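Good Practice Is Not a Poster: rules for shared robot tables
Speaker notes, Hinamia session, 6 July 2025
Slot is short. Skip slide 4 if the previous talk runs over.

Slide 1 - Title
Say hello, say where I work (Vatex, integration side), then get going. No agenda slide. People can see the title.

Slide 2 - The word "collaborative"
Ask for hands: who has been told that a collaborative arm doesn't need a risk assessment? Wait for the hands.
The arm is one part of it. The tool on the end, the thing it picks up, the speed somebody set on a Friday and the height of the table all count too. I have read sales sheets that cover the first of those and stop.
My view, and I'll take the argument afterward: the word should be applied to a task. Put it on a machine and people stop asking questions.

Slide 3 - What Karnska found in its own checklists
We went through the daily start-up checklists from the Karnska site. 1,009 sheets. In 578 of them every box was ticked with one long pen stroke from top to bottom.
Pause here.
I don't think those operators were lazy. The sheet asked the same thing on a day when the gripper had been swapped as on a day when nothing had been touched. Ask a person a dull question often enough and you get a dull answer.
Management's first idea was a longer sheet. Please don't do this.

Slide 4 - The Geraghty sheet (skip if late)
The Geraghty project cut the list down to what had changed since the last run. New tool? New object? Anyone moved a base, a fixture or a cable? If yes, slow run first, with a hand on the stop.
Does it work better? They say 100 percent completion. I'd be careful with that figure. A sheet can be complete and still be wrong, see slide 3. What I do like is that the answers differ from day to day, so somebody is at least reading it.

Slide 5 - Stops and pendants
Rules I would defend in front of an auditor:
Whoever starts motion can reach a stop without getting up.
With 2 arms over one table, it's written down which stop halts which arm, or whether either one halts both. Test it. Don't trust the wiring drawing.
Pendants have a fixed place on the desk and a label that matches the arm.
Cables get a route. A cable across a desk is something a sleeve can catch.
Drinks - everyone laughs at this one. Keep it in anyway. Most sites have the rule and I've yet to see one enforce it for a full week.

Slide 6 - Tape
I have a grudge against tape. Tape on a table is good for putting objects back in the same spot. It gets treated as a safety boundary by people who should know better. The controller has no idea the tape is there unless someone taught it those limits, and brown paper shifts.
So: write down what each line means. If it's for placement, say placement. If it's a limit, it belongs in the software and the tape is a reminder.

Slide 7 - Your turn
Leave the slide up for two minutes. Let them talk to their neighbor. Prompts if the room is quiet:
Two pendants lie flat on the white desk, each with a red stop on its right side. Which arm goes with which? What would you want to see on them?
The person at the desk is leaning forward and looking down. Does your rule say where the operator should be looking during a run, and would you ever know if it was broken?
The blue tape makes squares up close and narrower cells toward the far end. Placement or limit?
Where would you route those cables?

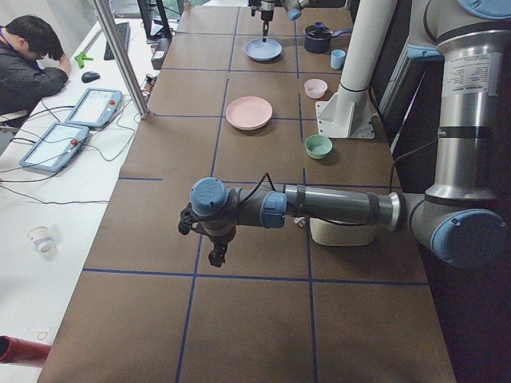 Slide 8 - Questions
Someone will ask which standard to buy. Answer: read the one your site already owns, then walk to the table with it open.
If asked about the Karnska sheets, I can share the blank form but not the filled ones.
Hand back the clicker.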